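**July, 10:15 – Lulley trial kit, second session**

Continuing from the notes of Gwenaël Le Goff. I put here what I did this morning, so that we can decide together if we keep the kit or send it back to Yammine before the trial finishes.

What is in the offer: the Lulley software license, one gripper adapter, the Villik teaching tool and remote support by chat. The arm is not included, we use the PiPER. The baskets and the small objects are ours also.

Setup took 40 minutes. The manual says to mount the adapter first and to route the cable after, but I did the opposite order and it was easier for me. The screws of the adapter are a little short. I asked Yammine if longer ones exist, no answer yet.

Software: first start failed with "device not found". I changed the USB port and restarted, then it was fine. The calibration wizard is clear, only step 4 has a wrong drawing (the axis is shown reversed). I wrote this in the shared list.

Task of the session is sorting from the table into the baskets, slow speed. I made 94 attempts in two blocks, and 73 ended with the object in the correct basket. Most of the failures are with objects which lie at an angle. The Villik tool lets me correct the wrist by hand and save the new pose, this I like very much. The bad side is that it does not keep the old pose, so please make a copy of the file before you touch anything.

For round and oval things the approach must come straight from above, with the fingers well open on both sides. I set the opening wider than the default and lowered the closing force to 24 in their scale (they do not say which unit).
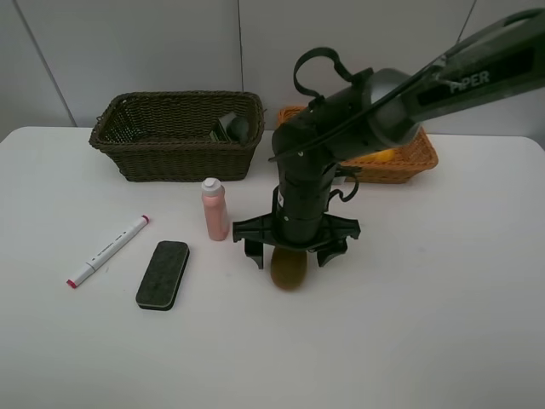

The Bellex kit which we tested before had a better log file, with one line per grasp. In Lulley I must export the whole session and search in it. On the other hand, Bellex had nothing like the hand correction, and for new colleagues this matters more, I think.

To do:

- ask Yammine about the unit of the force, and the price after the first year
- repeat the second block at normal speed
- try the thin objects again – the phone shape is still difficult
- Gwenaël: can you check my calibration file? I am not sure about the table height.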